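The second life of Henrik Lammers

For eleven years Henrik Lammers was the man viewers loved to dislike. As Ruta, the smooth-talking harbour boss in the series Gündoğdu, he lied to widows, cheated his brother and once sold the same boat to three buyers in a single episode. When the show ended in March, he had appeared in 328 episodes, more than any other member of the cast.

He did not expect to stay that long. The part was written as a guest role lasting two weeks, and Lammers took it to pay for repairs to his flat.

"I learned the lines by sound," he says. "My Turkish was enough to order lunch. I had no idea half the time if I was threatening someone or asking after their mother."

The director, Volkan Dağdelen, liked the effect. He thought the slight delay before each line made the character seem dangerous, and he asked the writers to bring Ruta back. By the second season Lammers had a language tutor, a regular driver and a place in the opening titles.

Lammers grew up above his parents' shoe shop and came to acting late. He worked as a ferry steward until he was 26, then joined a touring company that played school halls and sports centres. The pay was poor and the van had no heating. He met his wife, a lighting technician, on the second tour. They have two daughters, neither of whom has watched the series all the way through.

Dağdelen and Lammers became close friends, though they argued often. The longest row came in season six, over a scene in which Ruta was meant to cry at his father's grave. Lammers refused. Dağdelen shot it 14 times, then used a take in which the actor simply buttons his coat. It is still the clip that fans send him most.

Fame in one country and not in others has its odd side. In Izmir he cannot buy bread without being told off for something Ruta did. At home, a neighbour believed for years that he worked in shipping.

Since the series finished, he has gone back to the stage. Felalness, a two-hander about a retired couple selling their house, opened last spring in a theatre with 154 seats and has been extended twice. Reviews were mixed for the play and kind to Lammers, who is on stage from start to finish and spends much of the second half on a stepladder.

He turned 62 during the run. The cast gave him a model boat with three "sold" signs on it.

Next comes Rolus, a feature film with Dağdelen directing — their first work together outside television. Lammers plays a judge, and will say only that the man is honest and has a bad knee. Filming is due to last nine weeks. He has asked for a part with fewer lines next time, and Dağdelen has promised to think about it. 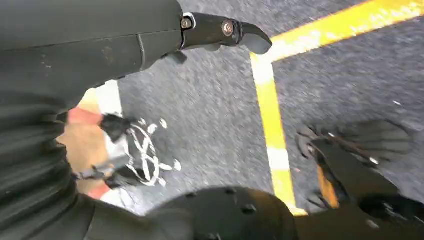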